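4. Hand-held demonstrations and household chores

In the previous section we compared three earlier systems on the question of whether a machine can do ordinary chores without help. All three used a fixed arm and a fixed camera, and the results were difficult to transfer to another room. In the present section we report on our own trials with the Drorus gripper, a tool which a person holds in the hand while doing the chore, and which has the same fingers as the robot that must later repeat it.

The collection used the Ruvau list, which has 19 chores. Most are from the home (wiping, putting away, handing over an object, closing a lid) and the others are from a small workshop, such as sorting parts and coiling a cable. Each chore was demonstrated by people who did not write the learning software. After we removed the recordings with lost tracking, 1,182 demonstrations remained. The set was closed on 22/12/2020 and was not changed after this date.

4.1. Working at a flat surface

Flat and uniform surfaces are easy for a person and unexpectedly hard for the learned policy. When the finger comes close to a white surface with no texture, much of the view has nothing that the tracking can follow, and the estimate of the position depends on what remains visible near the border: windows, ceiling lights, furniture. Figure 4 gives an impression of this condition. The matte surface takes most of the view, and the useful structure of the room is pushed into one side of it, where the lens bends it strongly.

A person does not suffer from this, as he or she feels the contact in the hand. The robot in our trials has no sense of touch in the fingers, so a small error in height is enough to press too hard or to miss the surface fully. In the wiping chore this was the most frequent reason for stopping a trial. A slower approach helped a little, but then the chore took longer than most users would accept.

Figure 4. Drorus gripper at a large white surface, seen from the camera on the tool. The room appears beyond the curved rim.

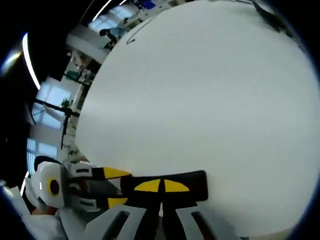

4.2. Two grippers over one table

Several chores on the list need two hands. For these, each hand-held gripper is tracked in its own coordinates, and the two are brought together afterwards. The learned policy must then know where the other tool is, also when it is partly hidden by a hand or a sleeve. In Figure 5 the yellow fingertip of the upper gripper points to the black shaft of the lower one, over a long white table. The round part with the yellow rim is facing the camera, which is a favorable position. With another turn of the wrist it may not be visible.

We found that people move differently when they hold two of these tools. They wait for one hand before moving the other, and they look at the place of meeting for a long time. Such pauses are copied by the policy, and in some trials the robot stopped over the table and did not continue. Removing the pauses from the recordings made the motion more fluent – but it also increased the collisions between the fingers, so we kept them in the final set.

Figure 5. Two grippers close together above the tabletop. The upper one is held in the right hand.

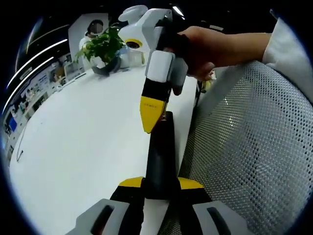 4.3. Results of the robot trials

We ran 291 trials on the Trudier two-arm robot in the Mishra building, in a room that was not used for the demonstrations. A trial was counted as complete only when no person touched the robot or the objects until the end. With this rule, 102 trials were complete. Putting away light objects gave the best results, and coiling the cable was never completed. Handing over was in the middle, with large differences between objects of similar shape.

These results do not permit us to say that household chores are solved. A system that completes little more than one third of its trials needs a person standing beside it, and the person would finish most of the chores faster alone. For the workshop chores the situation is somewhat better, as the parts can be placed in known positions before the work starts. We repeated the sorting chore with a fixed tray in October, before the final set was closed, and the policy trained at that time already failed less often than with parts placed freely. The tray was then kept for all later sorting trials. The effect of the lighting was not studied and is left for Section 6.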